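Search tickets Search

Ticket: Term dates wrong on the heads of state page, Pirnville Civic History site
Status: open
Opened by: Rosario Pace
Assigned to: Anqi Mao

Rosario Pace wrote:
The list of presidents and acting presidents shows two people in office at the same time in 30 of the entries. A reader wrote in about it. The changeover dates overlap by a day, sometimes by weeks. It was fine before the Piveo import in March.

Anqi Mao wrote:
Is it certain that it was fine before March? I have the old export open and at least 3 of those overlaps are already in it. An outgoing president whose last day is the 31st and a successor sworn in on the 31st is normal. I wouldn't call that a bug. The ones that overlap by weeks are a different matter.

Rosario Pace wrote:
OK, I only compared the first page. The long ones all seem to be interim presidents.

Anqi Mao wrote:
Reran the import on the test copy, Saturday, October 15, 2022. Piveo support says the fix is to clear the cache. Cleared it. Same dates. I didn't expect much, as a cache doesn't invent a term of office.

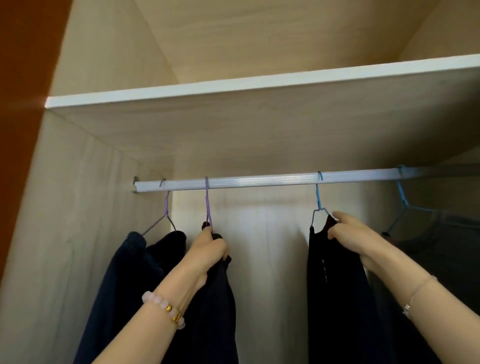 Dark garments on the hanging rail

Leonardo Leone wrote:
Could it be the "acting" field? The import has one column for the date somebody was named and another for the date they took the oath. If the page picks up the naming date as the start, every interim president comes in early.

Anqi Mao wrote:
Maybe. That would explain the long overlaps but not the two military councils, where there was no oath at all and the start date is still wrong. I changed the column on the test copy. Of the long overlaps, most went away. The councils did not. So I'd say half an answer.

Védís Eyvindsson wrote:
The council dates came from the Rosska handbook, and I've never trusted it. It gives the chairman's start as the day of the coup in one chapter and the day of the radio address in another. Some 70 pages on our site cite it. Please don't mark this solved on the strength of one column.

Anqi Mao wrote:
I won't. Column change goes live tonight for the interim presidents only. Councils stay as they are with a "date disputed" note until Védís has checked them against the gazette. Rosario, please look at the whole list this time and post any overlap longer than a day.

Rosario Pace wrote:
Will do. The reader also says one vice president is missing. I haven't checked that yet.

Anqi Mao wrote:
Separate ticket, please.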